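The Arm That Stopped for Nothing

At Skusach's test shop in Dodgate, the robot picked blocks out of a metal bin for 13 days without a complaint. Then it froze, arm down, and declared a collision. It had hit nothing anyone could find.

It did this again 2 hours later. The engineers blamed the software, and the software people blamed the bin.
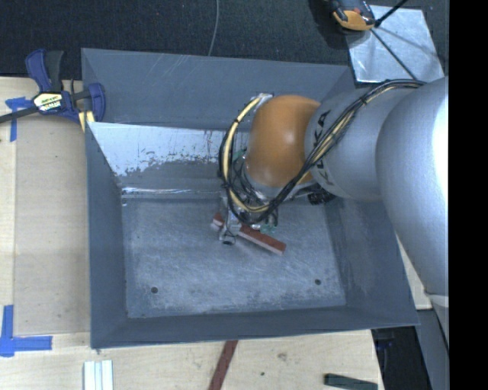
The culprit was a cable. Each time the wrist turned past a certain angle, the slack ran out and gave the joint a small tug. The safety system felt the tug and did its job, 65 times by the end of the month.

Zornness, the firm that wrote the picking program, had tested about 320 wrist positions in simulation. The simulated robot, sadly, had no cables. It was a very tidy robot.

The fix was a longer loop and a limit on how far the wrist may twist. MacAulay, which insures the shop, asked for a written report. It got four pages – three of them on the bin.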